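Forkholm open studio day – quick notes before I forget it all

Back from Forkholm, feet killing me. Went up for the open day the video people put on before the wedding season kicks off in April. Parking was a pain, give yourself extra time. Badge table was slow too and they had me down as a florist.

Started with Cinzia Sala's talk, best thing of the day for me. She shoots weddings mostly and has moved nearly all her booking over to short video. Her main point: put your own face and voice on your homepage before you show a single client. She used to open with a 3 minute highlight reel, now it's her talking to the camera in her kitchen. Inquiries went up, she says. Didnt give numbers, I would of liked numbers.

Room 201 was the sound session with Kyrylo Boiko. Packed, people on the floor. Lapel mic on the groom, a backup recorder on the lectern, and check your levels during the rehearsal. I knew most of it – still wrote down the bit about wind on beach ceremonies.

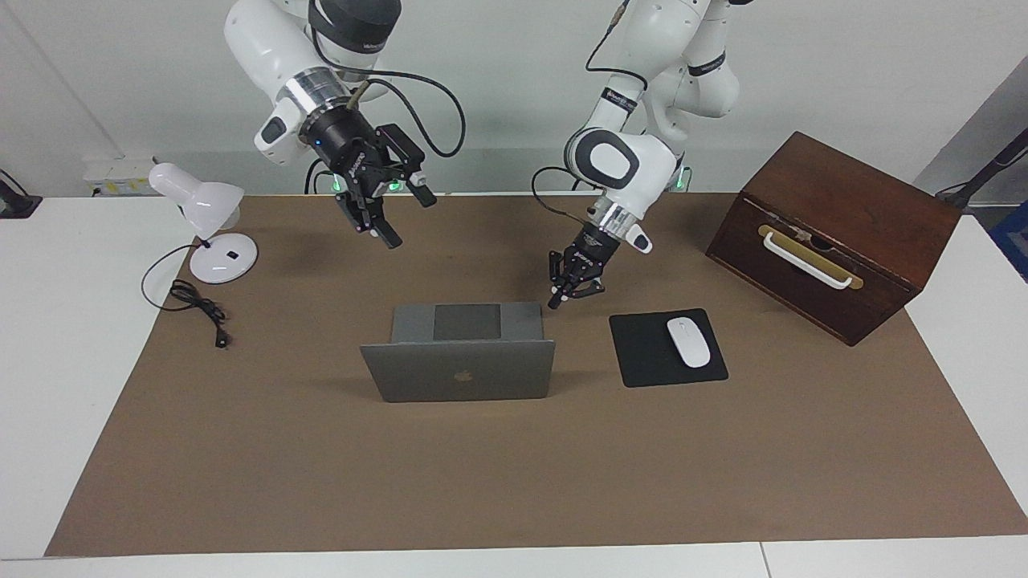 Lunch was sandwiches, gone fast. Sat with Hugo Alcaraz, who runs Bodora, album and print shop. He's offering first-time customers a sample album for 140, with the cover done in linen. Nice paper, heavy. Took a price list, need to compare it with what I pay Trullano now.

Afternoon was pricing with Rocío Cabello. Bit of an argument over travel fees! She charges a flat 300 for anything past two hours' drive and puts it in the first email. Someone at the back thought that scares couples off. Rocío said it's the ones who find out late who get angry. I'm with her on that.

Missed the editing demo, it clashed. Leandro Cuesta has promised me his notes.

To do: record a new homepage intro, redo the travel line on the quote sheet, email Hugo about the linen colors. Slides are supposed to go out to everyone on the list, nothing in my inbox yet.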